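4.2 Test of the Dakier kit on the shelf task

The Dakier kit is sold by Utirard as a complete package for small laboratories: one arm, one gripper and the control software Bako. We tested it as delivered, with the default settings, and made no change to the fingertips. The arm was fixed near one edge of the table and the snack rack was placed on the other side, within the reach given in the manual (645 mm). Figure 2 shows the arrangement.

For each trial the operator selects a package on the screen and the arm moves to a point above the table before it approaches the rack. The lower slot was the more difficult one. The gripper must enter it at a low angle, and the planner of Bako often refused this path — even when we could reach the same pose by hand guiding.
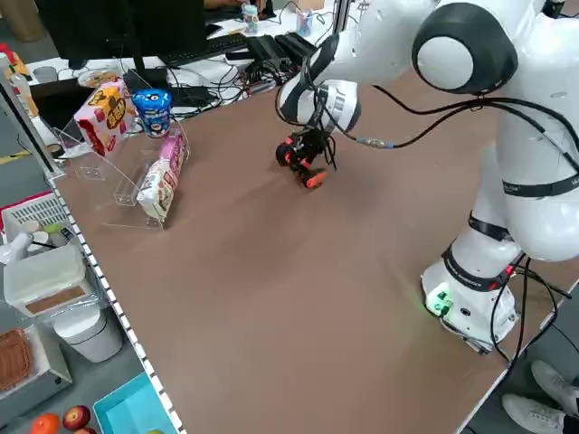

Figure 2. Workspace of the shelf task. Left: clear rack with snack packages, one of them in the lower slot. Right: white arm with the gripper pointing down.

4.3 Setup time and support

Installation took 4 hours, including the calibration. The printed guide is clear, but it does not explain how to route the cables near the wrist, and we had to ask the support service of Utirard. The answer came after 23 hours and solved our question.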